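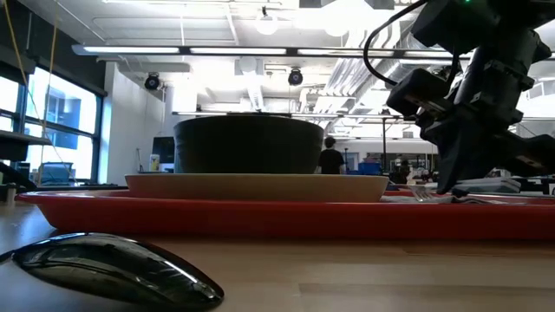 Most advice on laying a tray comes from people selling trays. I have read a fair bit of it, including the little card that came folded up with my Kurkano one, and I doubt whoever wrote it had ever carried soup along a corridor. The card wants a folded napkin, a small vase and cutlery in a row on the right. All very nice until you turn a corner. What I do for one person eating at a desk is plainer: a wide plate, a deep bowl on top of it, a grey cloth lying flat to the right and the fork with the cloth. The fork can lean with its tines down towards the front rim and nothing terrible follows. The computer mouse stays on the table, in front of the tray, and I'd shift it before sitting down, as you will want the space for your elbow.

Print this page | E-mail this page

What you need

A tray with a raised rim all the way round. I won't budge on this one. Flat boards with handles look smart in the catalogue and I have mopped up after two of them.

A plate wider than the bowl, and a good deal wider if you have one. The plate is there for drips, bread and the spoon when you have finished with it.

A bowl with a foot or base that stands flat on the plate. Try it empty first. If it rocks on the plate it will rock worse when full.

A cloth. An old tea towel folded in four does as well as anything sold for the purpose. I was once talked into a pack of 16 Stitel tray liners and still have most of them.

How to lay it

Put the tray down where you are going to load it and leave it there. People will tell you to hold it against your hip and load with the other hand. I suppose some of them can.

Set the plate down first, a little to one side of the middle. Every guide says dead centre, "for balance", but a plate in the dead centre of an ordinary tray leaves a thin strip on each side that is no use for anything. Move it over a bit and you get one decent space. Balance can be put right with your hands when you lift.

Put the cloth in the space next. Keep it low and flat. A cloth folded into a fan or a bishop's hat takes up room and falls over, and then you unfold it anyway.

Lay the fork on or beside the cloth, well inside the rim. It may slide. A fork on cloth slides less than a fork on a bare tray – that much of the standard advice I have tested and will grant.

Set the empty bowl on the plate and fill it there. Filling it at the hob and then lowering it on to the plate is how thumbs get scalded. Stop well below the rim. If you are still hungry, go back for more.

Now lift with both hands, at the short ends, and look where you are going. The Orkham leaflet says to fix your eyes on the bowl. I tried that and walked into a door.
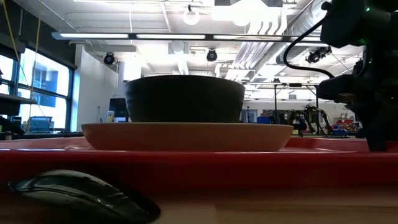 Bowl on plate: is it worth it?

I used to think the plate under the bowl was just hotel habit and one more thing to wash. A dark bowl on a wide tan plate on a red tray does look rather well, I admit, but looks don't get anyone's lunch upstairs. What changed my mind was the edge. With the plate sticking out well past the bowl on both sides, there is somewhere for a crust to go, and a spill has to cross the plate before it reaches the tray.

It does have drawbacks. A plate with a slippery middle lets the bowl wander, and you won't hear it until it taps the side. You can put a square of damp kitchen paper between the two. I have seen rubber rings sold for the job (Yuen make one) and can't see what they do that the paper doesn't.

A very wide plate can also sit up on the curved corners of a small tray, with its base off the bottom. Press down gently on each side before you put anything on it. If it tips, use a smaller plate, whatever the set it came from.

Clearing it afterwards

Leave the bowl on the plate and carry the lot back the way it came. Put the fork in the bowl, where it can't slide off, and drop the cloth over whatever has been spilled. Don't stack a second person's things on top, however short the walk.

Wash the tray itself, including the corners. I have been told that a wipe is enough for a glossy one. Run a finger round under the rim after a week of wipes and see what you think.

Last updated Feb 24, 2018

Print this page | E-mail this page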